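Drodbridge Robotics Club
Hand-held gripper bench check, pre-session
Date: May 23, 2021
Checked by: Archie Kinnear
Reviewed by: Evdokia Christodoulou

1. Finger pads seated, no tears in inner surface. PASS
Comment: Left pad on unit 15 replaced at the last check. Seating still good.

2. Shell fasteners tight. PASS
Comment: One screw on unit 15 took a quarter turn.

3. Marker faces clean and flat. PASS
Comment: Wipe with a dry cloth only. Solvent lifted a corner in September.

4. Headgear strap and cable strain relief. PASS WITH NOTE
Comment: Cable must run up and behind the wearer. Retape at the clip before the next session.

5. Clearance between users. NOTE
Comment: Two students working at one bench need to call out before reaching across. Keep forearms out of the closing path of the other unit.
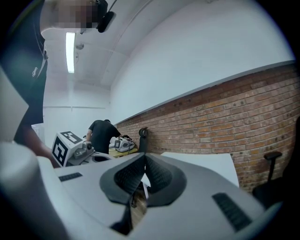 Can a student change finger pads without a mentor present?
Only after sign-off on the Bivcombe pad sheet, and with the unit switched off.

6. Floor clear of loose cables and chairs. FAIL, CORRECTED
Comment: Chair moved back from the walkway. Recheck at break.

7. Trigger return and full open travel. PASS
Comment: Log reads 2,892 cycles on unit 15, 177 on the spare. Grease is due on unit 15.

Open items: retape headgear cable (Kinnear), grease unit 15 (Christodoulou).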